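Zunddale Allotments & Gardens Forum > Fruit > Quince, first proper crop!

mossybarrow
2018-12-19
Finally got round to weighing what came off the Ridositz quince in November and it was 59 lb! Off one tree! Five years I've waited, and the kitchen still smells of pears and roses. I've made jelly, paste, more jelly, and there's a bowl left on the windowsill. Who else grows them?

plumduff2000
Wonderful news, well done. Mine is a Pichler and I get a couple of carrier bags at best. It does sit in a frost pocket though. How are you doing your paste?

mossybarrow
Equal weights of pulp and sugar, low heat, stir till the spoon leaves a track. Then two days in the airing cupboard.

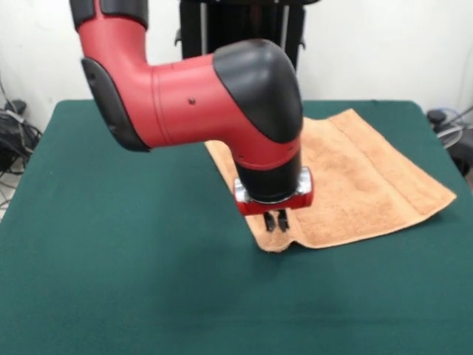
Do you peel them before cooking?
No need, just rub the fluff off with an old towel and sieve out the skins afterwards.

tattyhedge
Sorry, have to disagree on equal weights. Far too sweet! I use two thirds sugar and it sets beautifully, there's masses of pectin in there.

mossybarrow
Sets, yes, but does it keep? Mine is good till the next crop.

tattyhedge
Never lasts long enough in our house to find out :)

plumduff2000
Going to try both, half a batch each. Also has anyone had leaf blight on Pliltard? Was thinking of putting one in by the shed.

tattyhedge
Some spotting in wet summers. Rake up the leaves and it's fine. Lovely blossom, get one!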